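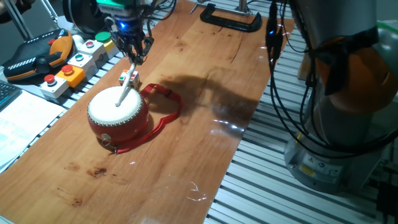 Iker Toledo objects to the vent schedule. His view is that the roof vents on the Wallitz tunnel are opening too late, and that the 80 F trigger should come down before we spend anything on side curtains. He may be right for the center bays. I don't think it holds for the end bays, where the air hardly moves whatever the roof is doing.

Notebook, multi-span tunnels, July. Sunday, early shift.

Carried over from last entry: condensation on the inner skin of the Wallitz, worst in bays 1 and 2 along the gutter line. Drip marks on the seed trays again at 6 a.m. Inflation fan running, pressure between the layers normal on the manometer. So the air gap is fine and the moisture is coming from inside. Floor was watered late yesterday, which doesn't help. No watering after 4 p.m. until this is sorted out.

Film clips. Replaced 13 wiggle wire sections on the north side, all of them rusted where they sit under the gutter overlap. The Sketon channel has held up, the wire has not. The new wire is PVC coated and noticeably stiffer to seat, so start from the middle of the run and work out. Starting at one end leaves a bow in the film that you then have to pull out by hand. Two of the old screws sheared. Drilled new holes an inch over and taped the old ones from the outside.

Purlin at hoop 9: bracket bolt was finger loose. Tightened, put a paint mark across the nut. Check again in a month. If the mark has moved, swap for a lock nut.

Shade cloth. We have two on test, the 60 percent black from Barrios over the west half and the white knit over the east half. Midday readings under the black were lower at bench height, but the hoops themselves were hot to the touch, and the film above the cloth had gone slack. Under the white the hoops were only warm. Light readings were closer together than I expected. I don't trust the meter below the hanging baskets – the sensor was half shaded by foliage on at least one pass. Repeat with the baskets moved.
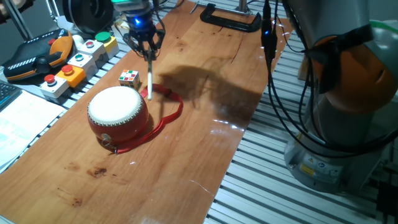
The other thing to settle with the shade cloth is where it sits. Inside, on wires, it's easy to pull back on a dull day, but the heat is already in the house by then. Outside it keeps the heat off, and it also takes the wind. The outside run on the west half has already chafed at one hoop. Added a strip of old irrigation hose, split lengthwise, as a rub guard.

Side vents. Plavier quoted on roll-up curtains for both long walls, hand crank, delivery in 17 working days. Manual gearbox, no motor. The drawing shows the crank on the outside, and we would want it inside at the south door. Asked them to redraw. Also asked whether the hem tube is galvanized or aluminum, as the quote doesn't say.

On Iker's point: set the roof trigger down to 76 in bays 3 to 5 only, leave 1, 2 and 6 at 80. Same logger interval in all bays. Run it a week and compare the overnight humidity as well as the peaks. If the end bays track the middle ones, the setpoint was the problem and the curtains can wait until spring. If they don't, we order.

Stores: low on repair tape (clear, 4 inch). Some 60 feet of channel left on the rack, enough for the door end. No spare inflation fan – the old one went to the propagation house and should be labeled as such.

To do: baskets off the west wires before the next light readings. Clean the gutter outlet at bay 2. Move the humidity probe away from the door.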